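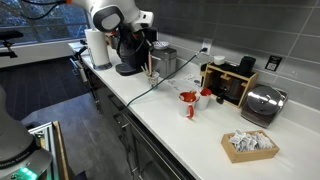 The Coffee Counter Project: Making a Shared Break Area Easier to Use

Final report
Team: Yu-ting Huang, Laurier Gosselin, Dalia Sproģis
Course advisor: Jocelyn Lachance
Site contact: Dwight Fortin, Wellow Building

1. Why a coffee counter?

Our class assignment was to pick one small space on campus and study how people use it. Other teams went for the library entrance and the bike racks. We picked the coffee counter on the second floor of Wellow, and we'd pick it again in a heartbeat! All three of us had been drinking coffee there since our first semester, and all three of us had wandered up and down it with a full mug looking for a stir stick.

The counter is long and white with gray tile behind it. It has a single-serve coffee maker, paper towels, a light wooden organizer and a sink. People come in from the labs, from the Després reading room next door, and from the offices at the end of the hall. The morning rush starts a little before 9:00 and the afternoon one is slower and friendlier.

2. What we wanted to find out

We started with one big question (what makes a coffee counter pleasant?) and Professor Lachance told us to make it smaller. She was right. Our final question was: how far does a person have to walk and reach to make one cup of coffee, and can we shorten the trip without buying anything major?

We had a budget, but only a tiny one, and it was spent on label sheets and tape.

3. How we did it

We watched the counter for 11 mornings in April. One of us sat at the corner table with a clipboard and wrote down every coffee visit from the first step in to the last step out. In total we logged 662 visits. Laurier did the most shifts by far, and by the end people were bringing him coffee, so a few of those visits may be his fault.

For each visit we wrote down:

How long the person stayed at the counter
Where they stopped, using zones we had marked on our floor sketch
Whether they had to go back to a zone they had already left
Anything they said out loud

We also put a short survey in the Després reading room and got 51 responses. Dalia wrote the survey and tested it on her roommates first, which caught two confusing questions.

4. What we saw before the change

The biggest surprise was the backtracking. People would start their coffee, go down the counter for a mug, come back, then go down again for something to stir with. The mugs were the main reason. They lived in the cabinet by the sink, at the opposite end from the coffee maker. When two people were making drinks they had to squeeze past each other, and this is where we heard most of the "sorry, sorry" comments.

The second thing was clutter from small paper stuff. Labels, wrappers and empty packets got set down in the middle of the counter and stayed put. We don't blame anyone – the trash can was behind the door.

5. The new layout

We drew four versions and tried them on a table in the Forusdale studio with boxes standing in for everything. Yu-ting had the idea of treating the counter like a sentence that you read in one direction. You get your coffee, you stir it, you wipe up, and you leave. We talked it over with Dwight, who has looked after the floor for years and knows which outlets can handle what, and he let us move nearly everything we asked about.

The main changes were:

Mugs out on the counter instead of in the cabinet
Stir sticks standing up in a cup, so you can grab one with a free hand
The organizer kept back against the tile to leave the front edge open
A trash can moved out from behind the door

The mugs with the red insides were the favorites in our survey. People wrote whole sentences about them! One person asked where to buy a set for home.
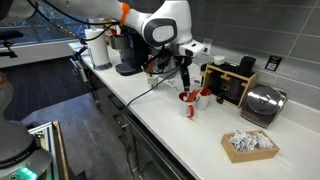 Why keep mugs on the counter when there is a cabinet for them?
Mugs in the open can be picked up on the way to the coffee maker, and that saves a trip to the sink end. The cabinet still holds the spares.

6. Results

After the change we went back for more morning shifts, using the same sheets and the same zones. The difference was easy to feel even before we typed anything in. Backtracking for mugs almost disappeared. Backtracking for stir sticks went down too, though not as much as we had hoped, and we think that is because regulars were still walking to the old spot out of habit. Dalia did it herself twice.

The "sorry" comments dropped off as well. We know that is a funny thing to measure, but it was our favorite column on the sheet.

The paper scraps did not get much better. Moving the trash can helped for the first few days, and then the little packets came back to the middle of the counter. Our next idea is a small dish for them, and Laurier is already sketching one as his Stusel workshop piece.
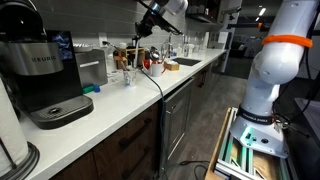
Figure 3. The counter from the coffee maker end, looking toward the sink.

7. What we would do differently

We would start the survey earlier, and we would count afternoons too. Seven people wrote that they only drink tea, and our zones barely covered them. A tea drinker needs hot water, a place to leave the bag and a longer wait, so their path is a whole different shape. If another team takes this on next year, please begin there. Our blank sheets and floor sketch are in the class folder.

Thank you to Professor Lachance, to Dwight for his patience (and his tape measure), and to everyone in Wellow who let us watch them make coffee before they were fully awake.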